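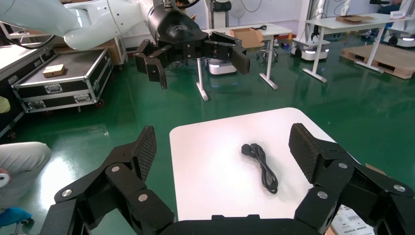 Two grippers and a power cable at the Trultix open day.

20 Jul 2026 | By the newsletter desk
4 min read

Trultix opened its test floor to visitors last week, and we went with low expectations and a notebook. The invitation promised "unpacking and kitting at production readiness." We have read that sentence, or one very like it, on a lot of invitations.

The job on show was accessory packing. A computer mouse, a power cable, a printed card, a cardboard box. Anyone who has worked a returns bench could do it half asleep, and plenty of people have. The company's point is that returns benches are hard to staff and that the work comes in small, odd batches, which conventional automation handles badly. Fair enough. The question we brought with us was how much of the job the arms can do without a person standing by, and we left with about half an answer.

First, the hardware. Black two-finger grippers on white arms, textured pads at the fingertips. There is nothing exotic about a two-finger gripper, and we mean that kindly. It is cheap to fix and easy to understand. We spent a good part of the morning at the Jondness stand at last year's regional show looking at a hand with far more joints in it, and it spent most of that morning switched off.

The hard part of this job is the cable. A box is a box, and a mouse has a shape you can plan for, but a coil of cable changes shape every time you touch it. Trultix says it has trained on 1710 recorded picks, of which 616 involved a cable of some kind. We asked what share of those were done by a person steering the arm and what share the arm did alone. The presenter said the split would be in a paper due in August. We would have liked it on the slide.

We watched 27 attempts over the session and kept our own tally, because the screen by the door showed only the running total of successes. By our marks the arm got the cable up and into the box without help in 16 of them. In four more it got there after a second try. The rest ended with a loop snagged on a flap or a finger closing on air, and a member of staff stepping in to reset things. The Trultix people were relaxed about this, and they didn't try to hurry us off to the coffee, so credit to them there.

What bothered us more was how success gets counted. A cable that lands in the box is scored as packed.

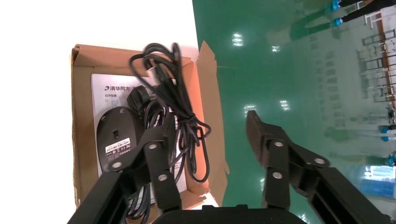

Ask any packer, though, and they will tell you the lid has to close. A mouse lying upside down on its card with cable looping up over the rim is a start on the job, and somebody still has to finish it. When we raised this, we were told that tidying and closing are "a separate skill" scheduled for the next phase. Maybe so. But a customer paying for a packing cell is going to want the lid shut in the first phase, and a person whose whole day is tucking in cables behind a robot may not thank anyone for the upgrade.

Speed was the other gap. There was no cycle time on any of the handouts. Our own stopwatch varied so much from one attempt to the next that we won't print a figure, except to say that none of them would worry a decent human packer. The target given in the talk was 200 boxes a shift per cell. No date was attached to it, and the talk did not say how long a shift was.

There was also a short session on Arkia, the software layer that is supposed to let a site add a new product without calling in an engineer. We saw the menus. We did not see anyone add a product. A visitor near the front asked whether they could try it with something out of their own bag and was told the floor setup was locked for the day. That may well be sensible practice with guests around, but it's the one demonstration we would have stayed late for.

Is it worth a trip? If you handle small electronics returns and you have never stood next to one of these systems, probably yes. You will learn more from watching five failed picks than from any brochure, and the staff answer most questions straight. If you are being asked to sign for one this year, we would hold off until the August paper is out, then ask for three things in writing: the unassisted success rate, the cycle time, and what exactly counts as a packed box.

Sikora is planning its own open day on the same kind of task later in the season. We've asked whether visitors can bring their own cables and will print the reply if we get one.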